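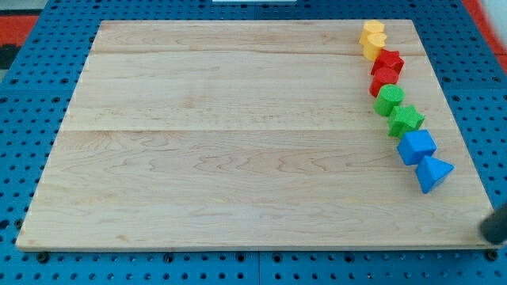 I'm evaluating the Dredo tabletop pick-and-place kit for a small training lab and I'm stuck on the sorting demo. The kit quote is $3775 with the arm, gripper, wrist camera and one year of the Lenlow software. Single picks are fine. Trouble starts when the blocks are close together, as with the eight on my board now: two yellow, two red, two green, two blue, each one touching or nearly touching the next. The detector finds the colors without a problem but merges neighbors of the same color into one object, and the grasp point lands on the joint between them. The red star and red cylinder are the worst pair. The blue cube and blue triangle sometimes separate and sometimes don't.

I'm on software 2.4 with default settings. The work surface is blue perforated tile, with a light wood board on top. Is this a limit of the kit, or is there a setting I've missed? I have until the end of April to return it.

Posted by benchrate_lo

It's mostly a setting. The default profile segments by color first and only then looks at shape, so two touching blocks of one color come out as one blob. Go to Perception, then Segmentation, and change the mode from Color to Color + Edge. Then lower the minimum edge length until the star points are picked up. On my unit the default was 80 pixels, far too long for small blocks.

Two other things to check:

Recalibrate the camera after changing the mode. The old calibration file loads without a warning, but the grasp points come out shifted.

Mask the work surface. Your tile and your blue blocks are close in color. With the blocks on the wood you should get decent contrast, but anything placed near the edge of the board may get joined to the tile behind it. Draw the region of interest a little inside the board outline.

With those changes I get correct separation on nearly every run with mixed shapes. Cylinders standing against each other are still unreliable, as the edge between them is short from most camera angles.

As for the quote, check whether it includes the second set of fingertips. Mine did not. The rounded ones are fine for cubes and cylinders. On a star they close on the points and the block rotates.

Posted by ostrava_cell4

We returned ours and bought the Zaidi arm instead. Better gripper in my opinion. Support answers email.

Posted by mk_tooling

I would add one point to the answer from ostrava_cell4. Edge mode will not help if the fingers have no room to close. In a tight row there may be no clearance on either side of a block, whatever the detector reports. The kit has a push primitive for this (Motion, then Separate). It nudges the end block away from the row before the pick. It is off by default and adds 4 seconds per block on our cell, which rules it out for any timed work but is acceptable for teaching.

Start from one end of the row and work inward. The planner otherwise picks the block with the highest confidence score, often one in the middle, and aborts. Pick order is under Task, then Sequence, then Nearest Edge.

If you need fast sorting of touching parts, this is the wrong price class. Kinham resells a version with a depth camera, and depth does help when the blocks differ in height. It does very little for flat parts of equal height. Ask them for a trial with your own blocks before paying for the upgrade.

Posted by fixture_plate

Edge mode with a threshold of 25 splits the red pair. The greens still merge on some runs. Trying Separate next.

Posted by benchrate_lo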